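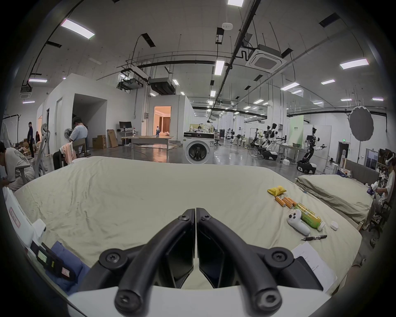
Bed with pale beige sheet, small items along the right side.

2026-01-22
Bedding wash trial, sheet fabric, Clivley lot

Carried on from the shrinkage work. The question for this stage is whether the creasing complaint on the beige sheeting comes from the finish or from the way the cloth is being dried. Both mills say it is the other one's problem, so we need our own numbers.

Cloth: plain weave cotton, undyed weft, light beige warp, Tovus finish on one half of the lot and no finish on the other. Same loom, same width. I cut the test pieces across the full width and left out the selvedge. Edges overlocked before washing. Last round the raw edges frayed badly enough to pull the marks out of line and the warp readings were useless.

Marking: square of datum marks in laundry pen, set well in from the hems. Measured flat, conditioned overnight in the test room, no tension. Reminder for whoever does the next set: do not smooth the cloth with the side of the hand before measuring. It stretches the weft enough to show up in the result. Lift by the corners, let it drop, then read.

Wash: front loader, normal cycle, powder without softener. Wash temperature 50 °C for all pieces. Ballast was old towelling made up to the usual load. Machine drained slowly on the second run and I cleared the filter before going on. Repeated that run with fresh pieces and threw out the first result.

Drying: half line dried indoors, half tumbled on the medium setting until the sensor stopped the drum. The sensor on the Gazi dryer stops late. Cloth came out well past dry and hot at the folds. The same fault was noted in May and the dryer was supposed to have been looked at. There is no service entry in the book. I will put the request in again.

Observations

Unfinished, line dried. Creasing moderate, mostly soft, drops out when the cloth is hung. Warp shrinkage a little over weft, as expected. Hand is firm.

Unfinished, tumbled. Sharp creases where the cloth had bunched against the door. They did not drop out overnight. Steam took them down but a faint line is left along the worst ones.

Finished, line dried. Best of the lot. Flat enough to go on a bed without ironing, in my opinion, though the panel should grade it.

Finished, tumbled. Better than the unfinished tumbled, worse than I had hoped. The creases are fewer but just as sharp. Slight yellowing at one fold on one piece. Could be heat on the resin, could be something left in the drum. Wiped the drum out and found nothing on the cloth, so I lean towards heat. Kept that piece in a paper envelope for the colour readings.

My reading so far is that overdrying does most of the damage and the finish hides part of it. That fits with the line dried pieces, where the gap between finished and unfinished is small. It does not explain why the original complaint mentions creases in the middle of the sheet only. Ours were anywhere the cloth happened to fold. Possibly the customer's sheets are being folded warm and stacked. Need to ask how long they sit in the trolley before they are put away.

Abrasion: started on the Plurnura tester with the finished cloth. Stopped at 3,000 rubs to check and found light fuzzing, no broken yarns. Holders re-seated, run resumed. The counter skips when the lid is lifted while the drive is on – stop the drive first, then lift. Unfinished cloth goes on after this.

Things that went wrong

Labels. The iron-on ones lifted at the corners in the tumble dryer and two came off altogether. I could match the pieces from the cutting sketch, but only just. Use stitched tape next time.

Conditioning. Humidity in the test room was high in the morning and almost at the limit when I took the first readings. It had settled by noon. First readings repeated and the later figures used.

Balance. Drifting slightly when the fan heater is running. Turned the heater off and re-zeroed. Wet pick-up figures are fine. Anything weighed before that is marked with a cross in the margin and should be ignored.

To do

Repeat the tumbled set with the drum stopped by hand at the point of just dry. 4 pieces of each cloth.
Fold one set warm, stack under weight, leave overnight, grade in the morning.
Colour readings on the yellowed piece against unwashed cloth from the same cut.
Ask Clivley for the cure temperature on the finished half. The data sheet gives a range too wide to be of use.
Order overlocker thread, cream. Down to the last cone.
Dryer sensor request, again.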